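2025-02-02

Tedov opens orders for its hand-held gripper kit

Tedov has started taking orders for Driltia, a kit of two hand-held grippers for recording how people do table work. Buyers can purchase the kit outright or book it as a service, with the recordings made at the company's workshop in Assunção.

The kit is meant for small labs and manufacturers that want training data for two-armed robots but don't have the robots yet. A worker holds one gripper in each hand and does the job at a table. The cables run back over the hands, so the worker can stay in one spot and reach across the surface.

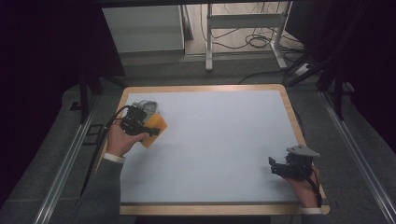 Veerle Timmermans, who heads the product at Tedov, said most early interest has come from companies that handle small, flat parts. "They have people who are very good at this, and they want to record it while those people are still on the job," she said.

The service is sold in blocks of 20 hours. Customers send in their own parts along with written instructions, and Tedov returns the recordings on a drive. The first block includes a call to go over the instructions. Anything left over can be moved to a later job until October.

Vungate, a packaging supplier, tried the kit before orders opened. Mariama Bonsu, who ran the trial there, said her team made 212 recordings and kept most of them. Her main complaint was the weight of the grippers over a long shift. 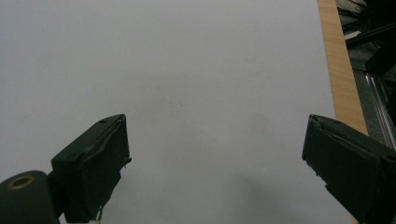

Replacement fingers are sold in pairs, and Tedov says changing them takes a small screwdriver and a few minutes. Bonsu said she would have liked a spare pair in the box. Timmermans said the company is looking at that for the next batch.

The first batch is limited to 400 kits. Orders go through Tedov's sales desk, and service bookings are open now for customers who can ship their parts to Assunção.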